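1 July 2020

Quick one, dinner is in the oven and I have been promising this post since January.

So. The cushion task. We are at 317 good episodes out of the 600 we said we would get for the living room set, which sounds like halfway and sort of is, except the first batch was the easy half. Same start position, same cushion orientation, same everything. Looked great on the tracker. Trained on it and the policy learned one pickup, beautifully, and fell apart if the cushion was turned a hand's width. My fault. I wrote the protocol.

New protocol since last week. Shorter. Before each episode the cushions get moved – thrown, really, that's the whole instruction – and whatever they land as, that's your start. Face down, on edge, jammed into the corner, fine. Teleoperator takes it from there with both arms. Lift, bring it out clear of the seat, put it back upright against the backrest. Done. If you drop it, keep recording and pick it up again, do NOT hit reset. Recoveries are worth more to me right now than another clean run.

People hate that last rule. I get it. Everyone wants their episodes to look good. But the first Nurnier checkpoint had never once seen a slipped cushion and when it slipped one it just carried on with empty hands, placed nothing very carefully on the sofa, and backed off like it was proud. We need the ugly stuff in there.

Things I keep repeating so might as well write them down:

Grip on both sides, not the top. Top grip works on the stiff ones and then you get to a soft one and it swings all over and the hands are in the way of the head camera.

Don't squeeze to death. The fingers are soft but they'll still close as far as you ask. Ask for less. Some pucker in the fabric is fine, if the whole thing folds in half you've gone too far.

Slow down at the hand off from lifting to placing. Most of the bad labels are there. Our segmenter (Langlois, the second version, the one that mostly works) looks for a pause and if you blend the two moves together it puts the boundary somewhere stupid and then a person has to go fix it. That person is me.

Look at where you're putting it. Sounds dumb. But the head camera goes where the operator looks and if you stare at the gripper the whole time the model never gets to see the target. 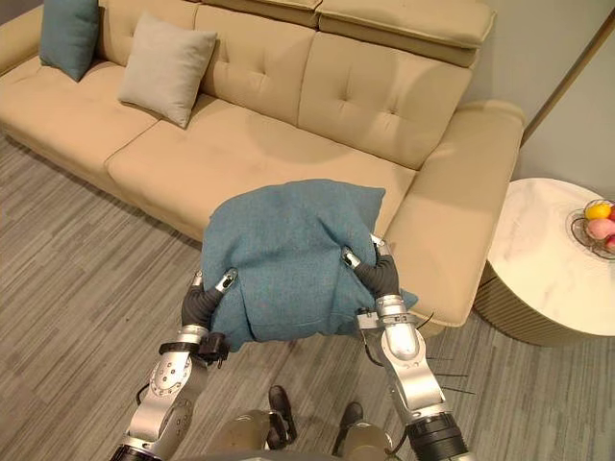

Also lighting. I've gone back and forth on this one. Wultuna wanted it fixed so that runs are comparable between sites, and for the eval set I agree, lock it down. For training, no. Blinds open, blinds closed, lamp on, whatever the day is doing. A sofa at four in the afternoon has completely diferent shadows from the same sofa at ten and the depth estimates wobble with it. Better the model sees that now than in someone's actual house.

Two operators per shift is working out. One drives, one throws cushions and writes notes, swap when the driver gets sloppy. We tried solo sessions for a bit and the notes were basically "ok", "ok", "bad", "ok". Bad how?? No idea. With a second person I get stuff like "left hand lost the seam, regrasped lower" and that I can use.

Note format, please: what went wrong, which hand, did it recover. That's all. No scores out of ten. I threw the scores away anyway, everybody's seven was somebody else's four.

What we throw out – anything where the recording starts with the cushion already in hand, anything with the arm streams out of sync, anything where the operator talks over the instruction audio. Sync was the big killer this month. Sollar (the logger) was restarting its clock between episodes if you were quick on the button, so you'd get the arms a beat behind the video. Patched now, I think. If you see the hands move before the picture does, stop and tell me, don't just finish the session and hope.

Failure rate, since somebody asked in the comments. I don't have a number I trust. We changed the rules halfway and the old "failures" are now good data, so comparing the two is meaningless untill I relabel the lot. Which I'll do. At some point. Probably on a train.

Next up is pairs, two cushions, one instruction, and the model has to work out which goes first. The colors help when they're different. I want some runs where they aren't. After that blankets, and I'm not looking forward to blankets, a blanket doesn't have sides you can just grab, you have to go find a corner and half the time the corner is underneath.

Oven's beeping. Will post the relabel script when it's not embarassing.

Contact | © 2020 All rights reserved | Back to top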